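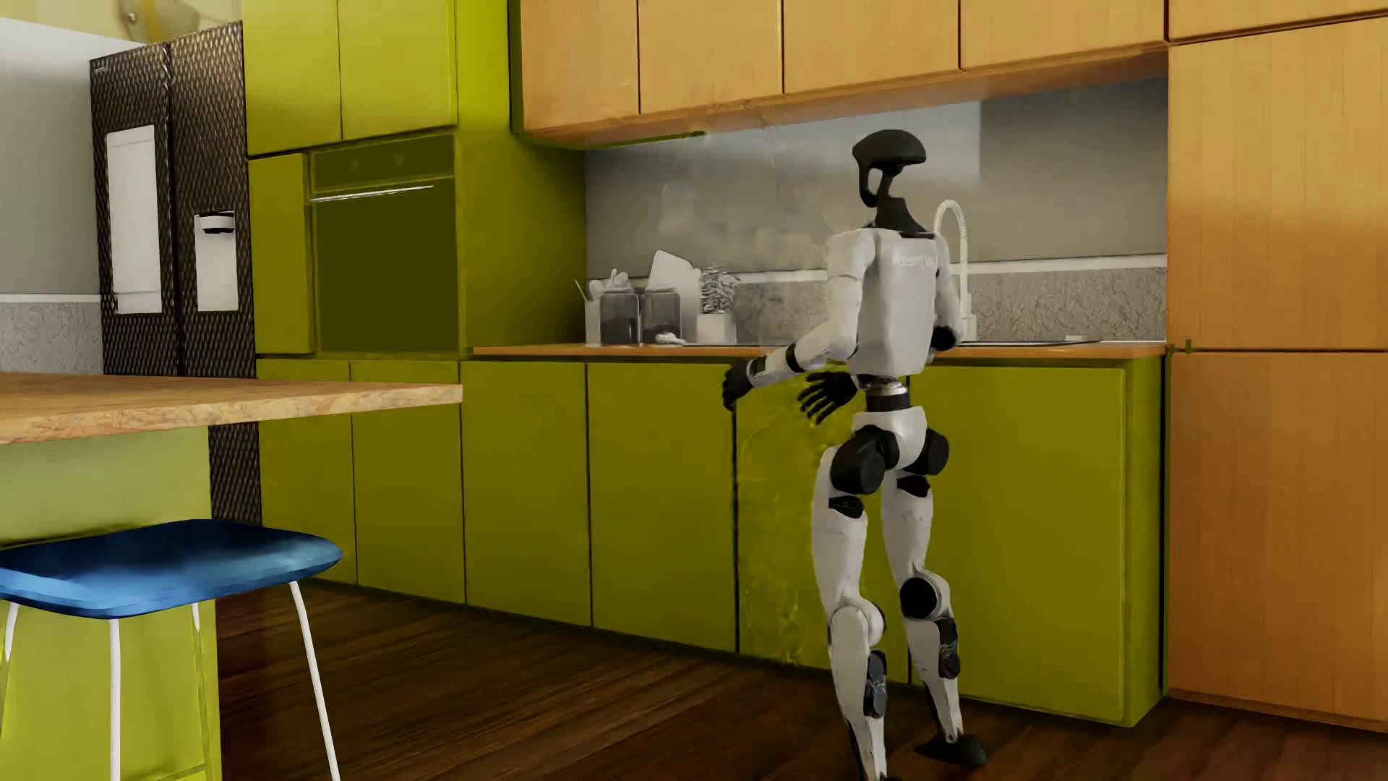
Home | Kitchen | Reviews | Paint and Finishes | Contact

Ferton Cabinet Paint, two months on
4 min read

I painted our lower cabinets with Ferton cabinet paint in September, and I have now lived with the result long enough to review it. The color I picked is a dull olive, close to the lower doors shown at the top of this page. I wanted something dark enough to hide scuffs at shoe height, and so far it does. The uppers stayed white.

The paint comes in one finish, a low satin. It is thick and it goes on slowly. I used a foam roller for the flat parts and a short angled brush for the grooves. The first coat looked terrible – streaky, with the old cream showing through. The second coat covered nearly everything and the third was only needed on the drawer fronts. Sand between coats with 300 grit and wipe with a barely damp cloth.

Drying time is where the can is too hopeful. It says four hours to recoat. In my kitchen it was still tacky at six, and I left each coat overnight. I rehung the doors after 17 days and none of them stuck to the frames.

I also tried a sample of Mivura on the back of one door. It is easier to brush and smells less, but it marked when I pressed a fingernail into it a week later. Ferton did not.

Wear so far: one chip by the trash drawer, where a pan handle hit it. Tomato sauce wiped off. Coffee left a faint ring on a drawer edge that came off with dish soap. The area around the knobs has gone slightly shiny.

I would buy it again for lowers. For uppers I would use something thinner. Four stars out of five.

Comments (3)

grurnetitz: Did you prime first? My doors are bare pine.

Author: Mine were already painted, so no. On pine I would prime the knots at least.

oldhouse_500: Same trouble with the drying time. I ran a fan on mine and it helped a little.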